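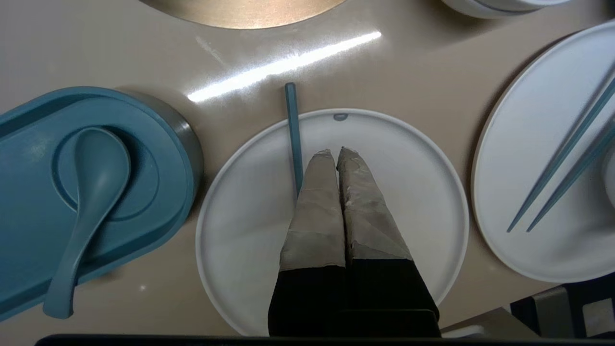 Pre-Opening Safety Checklist: Table-Setting Demonstration

Site: Hornitz Hall, demonstration bay 2
Event: February open day
Inspected by: Kendra Melnyk
Reviewed by: Mayu Kuroda
Result: Approved for visitors, with two items to be closed before doors open

Section A. Visitor area

A1. Barrier in place on all open sides of the bay. PASS
Comment: The barrier stands 60 inches from the table edge. Staff must not move it forward for small groups.

A2. Walkway clear for wheelchairs and strollers. PASS

A3. Printed notices posted at both entrances to the bay. OPEN
Comment: The notice at the east entrance still shows last year's schedule. Replacement requested from the Fellik print office.

Section B. Robot and gripper

B1. Emergency stop tested from the operator's chair and from the barrier. PASS
Comment: Both buttons were pressed during arm motion. The operator must reset at the control cabinet before motion can resume.

B2. Speed limit set to demonstration mode. PASS
Comment: The limit is locked under the supervisor password - held by Ms. Kuroda for the day.

B3. Finger wrapping checked for wear. PASS WITH COMMENT
Comment: The light gray wrapping on both fingers is creased, and there is a small frayed patch at one fingertip. The wrapping may remain in use for the morning sessions. It is to be inspected again at the midday break and replaced if the fraying has spread.

B4. Cables secured along the full length of the arm. PASS

Section C. Table and tableware

C1. Plates, bowls, spoons and chopsticks free of chips and cracks. PASS
Comment: Any piece dropped during a session is to be removed, whether or not damage can be seen.

C2. Tabletop clean, with no items placed against the front edge. PASS
Comment: The surface is smooth and will show glare under the bay lights. The operator should confirm the camera view after the lights are set.

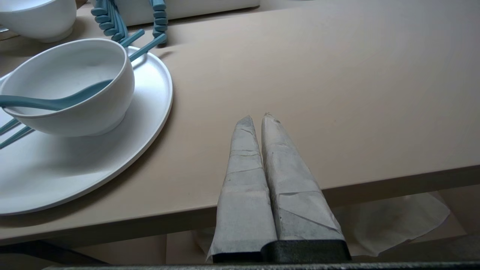
C3. Floor under and beside the table free of loose material. OPEN
Comment: Paper and packing material must be cleared from under the table before the first session. The Ichikawa team has been asked to sign for this item in person.

Section D. Running the sessions

D1. Each session limited to 45 minutes, followed by a full stop of the arm. PASS

D2. Visitors do not hand objects to the robot or reach over the table. PASS
Comment: The Ferkitov presenter has been briefed and will repeat this rule at the start of each session.

D3. Second staff member present whenever the arm is powered. PASS

Items A3 and C3 are to be initialed by Ms. Melnyk once closed. The signed copy is kept at the reception desk until the end of the event.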